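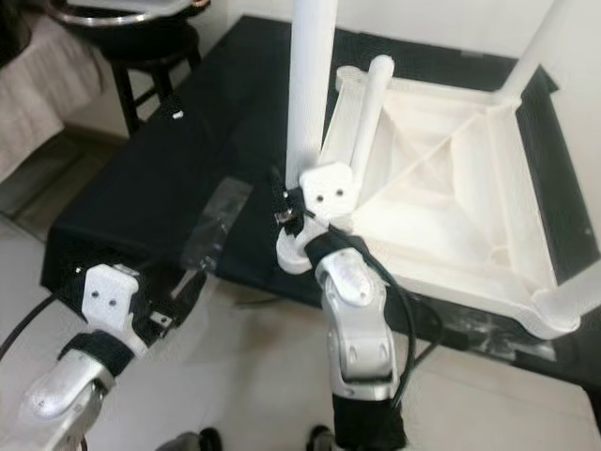

*Two-arm assembly task: white chair frame, upside down, legs up.*

## About the Destasham Robotics Program

Destasham Robotics is an after-hours program for students in years 10 to 12. It covers manipulation: grasping, alignment, insertion and fastening with two arms. We don't build drive bases and we don't enter field games. Students interested in mobile robots should enrol with Fostinora, which shares our workshop and our tool budget.

The program takes 14 students per intake, split into teams of four. Places left over go to the software bench. Sessions start at 4 pm and run through both winter terms.

### What students work on

The main project is furniture assembly. A chair is a useful test piece: the parts are large, the tolerances are modest and the legs are awkward to hold. Each team writes its own grasp plan, assigns a role to each arm and logs every attempt. The log format is fixed (attempt number, start pose, grip point, outcome, comment), and incomplete rows are returned to the team.

Threaded joints take up most of the second term. The leg has to be brought over the socket with its axis close to that of the thread, then lowered and turned without cross-threading.
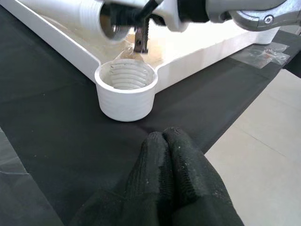

Teams generally find that the approach angle matters more than the turning speed. A few degrees of tilt at the start will bind the thread within the first turn, and the arm will keep turning unless a torque limit has been set. Setting that limit is assessed. So is the recovery routine -- back off, re-centre, try again -- which must run without an operator touching the part.

Last year's teams logged 518 attempts between them. The full set is kept on the program's Trodex server and is open to current students for analysis.

### Competition

We enter one event a year, the Tikkanen Assembly Challenge, in September. Entries are judged on completed joints, elapsed time and the quality of the written report. Reports are capped at 2000 words, excluding tables.

### Joining

Applicants need a pass in year 9 maths and some programming in any language. Prior robotics experience isn't required. Closed shoes must be worn in the workshop, and long hair tied back. Enrolment forms are available from the front office, and completed forms should be returned there before the end of first term.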